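# Folding a T-Shirt: Which Way Takes Up the Least Room?

Karla Zavala
September 13, 2023

So my project started with a drawer that wouldn't shut. We got to pick any household job for our Practical Methods unit, and while other people in my group went for things like descaling kettles and bleeding radiators, I went for T-shirts. I own far too many of them, I fold them badly, and I wanted to know if the folding was the problem or the number of shirts. (Bit of both. More on that later!)

## What I wanted to find out

My main question was which fold lets you fit the most shirts in an ordinary drawer without them coming undone when you pull one out. My second question was how long each fold takes, because I know myself, and if it takes too long I'll go straight back to scrunching.

I tried three folds:

- **The shop fold.** Sides in, sleeves back, bottom up to the collar. You end up with a flat rectangle with the print showing.
- **The long fold.** You fold the shirt lengthwise first so it's one wide strip, then bring the ends in towards the middle, then fold once more.
- **The roll.** Lengthwise, then rolled up from the hem like a sleeping bag.

I used 40 shirts, mostly mine plus a pile I begged off my brother. They were all plain cotton tees in adult sizes, apart from a few that have been through the wash so many times they're a size of their own. Each shirt got folded all three ways, and I did the whole lot over a few evenings in August with the radio on.

## Setting up

The surface matters more than I expected. My first go was on the bed and it was hopeless, because the doona sinks when you press on it and the edges never line up. Then I tried the carpet, which was better, but the fabric grabs and you can't slide the shirt around to square it. A hard, smooth tabletop was miles ahead of both. On a white one you can see the outline of a dark shirt really clearly, which helps a lot when you're trying to work out if your rectangle is a rectangle.

I also learned to do a smoothing pass before every fold. Flat hand, middle outwards, both directions. If you skip it the wrinkles get trapped inside and the finished shirt comes out thicker, and a thicker shirt means fewer in the drawer.

The drawer I tested with is from a Sturnstead chest that used to be my nan's. It's 36 centimetres across on the inside, and I only used the one drawer for the whole project so it'd be fair. For timing I used the stopwatch on my phone, started with the shirt already laid out flat and stopped when I took my hands off it.

## How the long fold went

I'm giving this one the most space because it's the fold I knew least about, and I changed my mind about it twice. The lengthwise part is the hard bit. You want a wide, even strip, and what you get the first few times is something neat at one end and a bit of a mess at the other. The sleeves are to blame, I reckon. They add an extra layer just where you least want it.

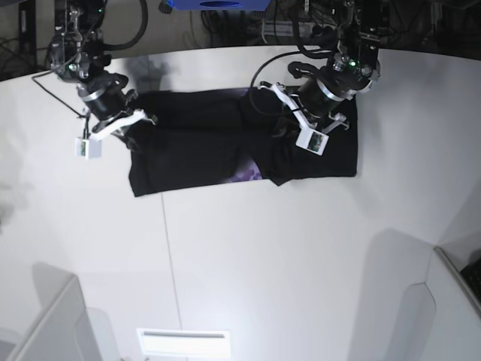
*Fig. 1: Black tee lying lengthwise. Squared off at the left, still bunched at the right, with a bit of the purple print showing.*

A black shirt is the toughest test for this, in my opinion. On a white or grey tee the creases jump out at you, but on black you only get faint highlights along the folds, so I kept thinking I was finished and then finding a lump when I ran my hand over it. The crease down the middle is worth looking for before you go any further. Once there's a line across the strip you can use it as a guide and bring each end in to meet it.

For a bunched end, the fix that worked best for me was to pinch both corners, lift them a tiny bit and pull outwards before setting them down again. Pushing at the wrinkles with your palm just moves them along to somewhere else. I wrote "STOP PATTING IT" in my notebook at this stage, in capitals, so I must have been having a rough evening.

## Results

The roll won on space. I got the most shirts in the drawer that way and could see every one of them from the top. It was also the most annoying to live with, because each time I took one out its neighbours relaxed and started to unroll, and by the end of a week the drawer looked like it did when I began.

The shop fold was the quickest to do and the worst for space, mainly because I kept stacking them in piles. You pull out the bottom one and the whole pile goes. It does look lovely on a shelf though!

The long fold landed in between on space, but it held its shape by far the best. The shirts stand up on their edge, and you can take one out without wrecking the rest. It was the slowest at first. My worst time was on the second evening, when I redid one stubborn long-sleeved thing until the stopwatch said 511 seconds, and I've left that one out of my comparison because it wasn't really a T-shirt and shouldn't have been in the pile. With practice I got a lot faster, and by the last evening the long fold was only a little slower than the shop fold.

## Things I'd change

I should have ironed everything first, or ironed nothing. I did some of each, and I think the ironed shirts made the later folds look better than they were. I'd also like to try a folding board. There's a plastic one from Clokstead that my aunt swears by, but I didn't want to spend the money for one project.

My teacher asked whether I'd get the same results with thicker fabric, and I don't know! All of my shirts were thin to medium. A heavy one might not stand up on its edge at all, or it might stand up better. If I do a follow-up I'll borrow some work shirts and find out.

And about the drawer: it shuts now. I've switched everything over to the long fold, and I gave a bag of shirts to the op shop on Condlow Street, including two I'd forgotten I had.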